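What I've Been Reading (and Re-Reading) Over the Holidays

Tuesday, December 24, 2019
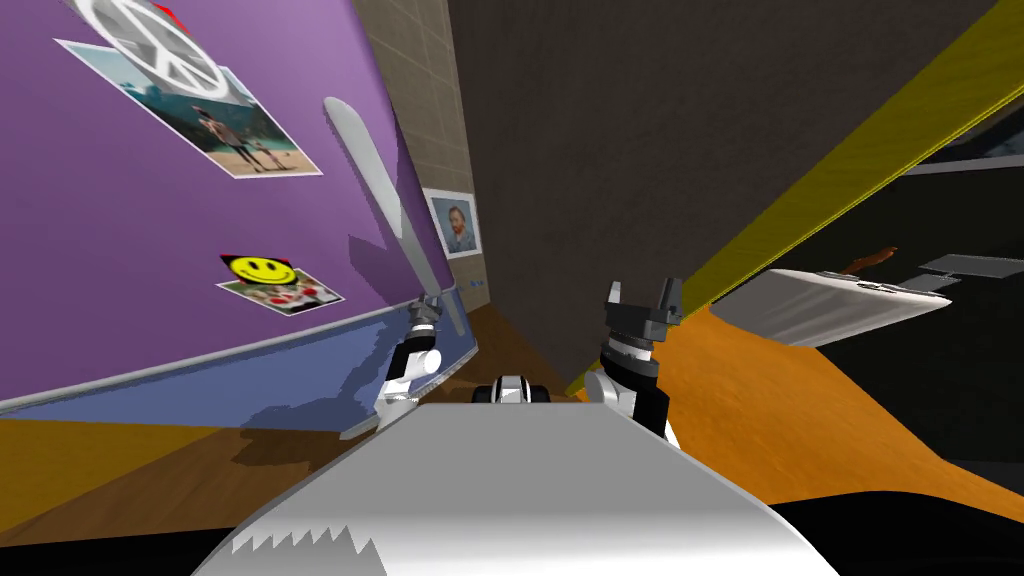
Filed under: Books, Music People

So I finally finished Hok-lam Poon's memoir last night, way too late, with the tree lights still on and a plate of cookies I was supposed to be saving. I've had it since September! It sat on the nightstand under two library books and a phone charger, and then I picked it up on Friday and that was pretty much my whole weekend gone.

If you don't know him, Poon played keyboards in Skullus, who made one record you might have heard and three you almost certainly haven't. The book is called Ukirura, after their last album, and it's 198 pages, so a lot shorter than most of these rock star doorstops. I read one last year that spent 60 pages on the guy's grandparents before he touched a guitar. Poon is in a van by page nine.

The van chapters are my favorites. They played towns I've driven through and never stopped in, and he kept every set list and gas receipt, so you get things like what the drummer ordered in Ohio. There's a long bit about a club called Mok where the stage was so shallow he had to play sideways (he says his left ear never forgave him). I read that part out loud to my sister over the phone and she asked if I was okay.

The middle is harder going. He quit the band, moved back in with his mom and didn't touch a piano for two years, and he writes about it in this flat, plain way that got to me more than a big dramatic chapter would have. I had to put it down and go fold laundry for a while.

My one gripe is that there's no index. I wanted to find the story about the broken organ again and had to flip through the whole thing twice. Also the photo section is tiny, and half of it is amps.

It's out from Flellent in paperback, and my copy came from the used shelf, with somebody's pencil notes in chapter four. Next up is a biography of a lounge singer that my aunt swears by. I'm on page 128 and he's still in high school.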